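Laborbuch, 16. Juli 2018
Leihgerät Daremis (Greifer mit Handgelenkkamera, Anbieter Carkden), Frottee

Firmware 2 aufgespielt, Kamera neu eingemessen. Offset in z laut Protokoll 8 mm, von Hand korrigiert. Datenblatt nennt dazu nichts, Anfrage an Carkden ist raus. Faltenerkennung läuft, Schwelle noch Werkseinstellung. Godoy will vor der Kaufentscheidung den Vergleich mit Jindo sehen, Termin September.

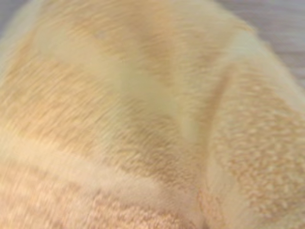

Handgelenkkamera, Handtuch gerafft: Falte zwischen Flor und Schlingenware.

Offen: Schärfe im Nahbereich, Schwelle bei hellem Stoff. Log 1.818 abgelegt.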